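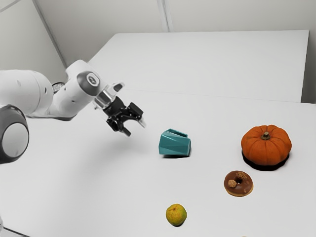
Zaki Ferries to resume Drirnach crossings in April with reduced timetable

Zaki Ferries will restart passenger sailings between Drirnach and Zollau in April, the company has confirmed, ending a suspension that began when the linkspan at Zollau was closed for structural repairs.

The route will reopen with four sailings a day in each direction. Freight services, which were moved to the port of Jerkura during the closure, will return to Zollau at the same time.

"We are satisfied that the berth meets the requirements of our vessels and of the port authority," a Zaki Ferries spokesperson said. "Passengers can now book with confidence for the spring and summer season."

The repairs were ordered after an inspection found corrosion in the supports beneath the vehicle ramp. The Zollau port authority closed the berth to all traffic the same evening, and engineers later recommended that the lifting gear be replaced as well. That second phase of work added several weeks to the schedule.

Foot passengers were carried by bus to Jerkura while the berth was out of use, a transfer of 27 miles each way. The bus service will continue until the evening before the first sailing and will then be withdrawn. Tickets already issued for the bus connection will be accepted on the direct crossing at no extra charge.

Fares on the reopened route will start at $49 for a car and driver, one way. The company said the price was unchanged from last season and that its discount for residents of Drirnach would remain in place. Residents must renew their discount cards before travel, either online or at the terminal ticket office, which will open at 6:30 a.m.

Customers whose bookings were canceled during the suspension may choose a refund or a credit toward a later sailing. The company said that it had received more than 2000 claims and that most had been settled. Those still waiting for payment were asked to have their original booking number ready when contacting customer services.

The Drirnach harbor board welcomed the announcement but said it would seek further talks on the timetable. Before the closure, a late evening sailing allowed day visitors to return to Zollau after 9 p.m. The new schedule does not include that departure, and the last vessel will leave Drirnach at 7:15 p.m.

"The late sailing matters to restaurants and to people with hospital appointments on the other side," the board said in a statement. "We have asked the operator to look at this again before the summer timetable is fixed."

Zaki Ferries said it would review demand once the route had settled – and that any additional sailing would depend on crew availability. Vehicles more than nine feet high must be booked by telephone until further notice, as the upper deck will remain closed to them while the new ramp is tested under load.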